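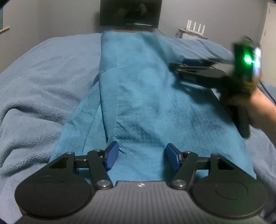
Lahtinen Text is a translation office in Erkbridge, and we work only with manuals, safety sheets and parts lists. Our customers make or sell things that other people must put together, clean and repair, and these people need to read the instructions in their own language. Most of our work is about the names of things. Take the grey top side in the photo, with its lines running next to each other. One writer will call it ribbed, another grooved, a third one will write "the grip surface" and be sure that everybody understands. If all three words come into the same manual, the reader starts to look for three parts. Before we translate a single page, we agree with the customer which word is used, and after that we do not change it.

How we started

The office was opened by Lenni Toivonen, who had worked in the spare parts department of a pump factory. His task there was to answer the telephone when a customer had ordered the wrong part. Very often the customer had read the list correctly and the list was wrong, for example a "sleeve" on page 7 had become a "bushing" on page 56. Lenni began to correct the lists in the evenings, first for his own factory and then for two others. In the first years the company was one desk in the back of a bicycle shop on Henero Street. We are still on Henero Street, but on the other side and one floor up.

Who we are now

We are 13 people in the office, and we also work with freelance translators who have been with us for a long time. Several of us came to translation from another job. We have a former ship's electrician, a dental technician and a teacher of chemistry. We believe it is easier to translate a sentence about a valve when you have once had to close one.

Each translator works into his or her mother tongue only. Today we cover 14 languages. If you need a language which we do not have, we will tell you so in our first reply, and when we know a good office for it we give you their address.

How a job goes

You send us your text in the format you have. We read it and send back a list of questions, and please do not be worried if the list is long. After your answers we prepare the word list, you approve it, and then the translation begins. A second person reads every page against the original, also the captions and the small text on the labels. Numbers and units are checked separately, by somebody who has not seen the text before.

We do not take marketing texts, contracts or books. They are good work but we are not the best people for it.

Durna

Durna is the name of our word list system. It was made in the office, and it keeps for every customer the approved terms, the forbidden terms and the date of the decision. Customers can look into their own list at any time and write comments. The list belongs to you. If you leave us one day, you receive it as a normal table that opens in any office program.

Visiting and contact

The office is open from 8:30 in the morning until 4:30 in the afternoon. On Monday we have our common meeting before lunch and the telephone is answered from 1 o'clock. Visitors are welcome, only please call first, as the street door is locked and the bell cannot be heard in the back rooms.

In May we take two trainees from the translation course. Applications should be sent to Lenni Toivonen, with a short letter and one page of translation made without help. Please choose a page from a real manual.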